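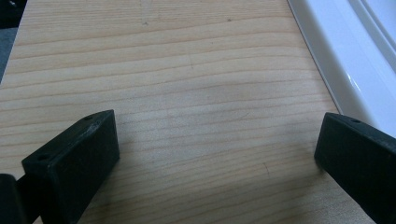 Bare wood between the open fingers, with a glossy white rim to the right. Photo: Ionuț Matei

The most useful log line I read this year said only "no grasp proposed." It took our planner two seasons of arguments before it was allowed to write this sentence, and I want to defend it here, because I hear again that such behavior is a defect.

At Orkendale we maintain the grasp planning software which other teams build upon. Our old version had a simple contract. You give it a view from the wrist, it gives you back a grasp. Always a grasp. If the view contained only a board with its grain, the planner would still look for the least bad pair of contact points, and there is always one. A dark line in the wood is an edge, after all. So is a speck of dirt. The score was low, but the caller did not look at the score, he looked at the pose and he moved.

I do not blame the caller. When a function returns a value, people use the value. This is how we all learned to program. My complaint is with those of us who design the function and then write, somewhere on page 4 of the manual, that values under a certain threshold should be treated with care.

The new planner can return nothing. We tested it on a set of 4,000 views, of which 300 had no object at all in reach of the fingers. The old version gave a grasp for every one of these. The new one refuses most of them, and it also refuses 200 views where a grasp was possible. This second number is what my colleagues from the Emance integration quote to me each Friday. They say: your software became lazy.

I understand the irritation. A refusal stops the cycle, somebody must decide what comes next, and the demonstration looks poor. But a wrong grasp also stops the cycle, only later, and with a bent finger or a scratched table. I prefer to pay early.

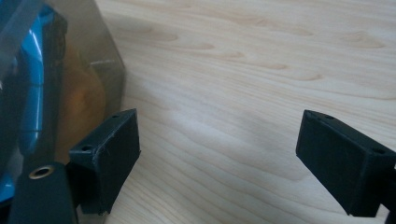
Left finger close to the tinted container, the blue and orange objects behind its wall. Photo: Ionuț Matei

The harder cases are of another kind. Something is there, a person sees it immediately, and yet the fingers cannot simply close on it. Behind a smoky plastic wall, an orange thing is still orange enough for a detector. The detector is right to report it. The mistake comes one step later, when the planner treats "I see it" as "I can reach it." In our code these were the same variable until September, and I am a little ashamed to write this.

Vương, who maintains the perception part, proposed to solve it with a better depth estimate for transparent surfaces. I am in favor of better depth. I only doubt that it removes the question. There will be a next material which fools us, and the planner will still need a way to say that it has seen an object and has no path to it. For this we now return a reason together with the refusal: nothing found, found but blocked, or not sure. The third one is the most unpopular, and in my opinion the most important. The Riltari scheduler already uses it to ask for a second view from a different angle, which costs 2 seconds.

There is a fair objection, and I do not have a full answer to it. If refusing is cheap, the developers of the planner will hide behind it. Each difficult view becomes "not sure," and our error rate looks beautiful. I have seen this temptation in my own team. Our present rule is that refusals are published in the same table as failures, in the same type size, and that the release is judged on both columns. It is a crude rule – a planner that refuses everything would still look better there than it deserves – and I would be glad to hear of a finer one.

What I would not accept is going back to the old contract. If you write such software, please look at what your function returns when the view is only a table, and then check what the caller does with it.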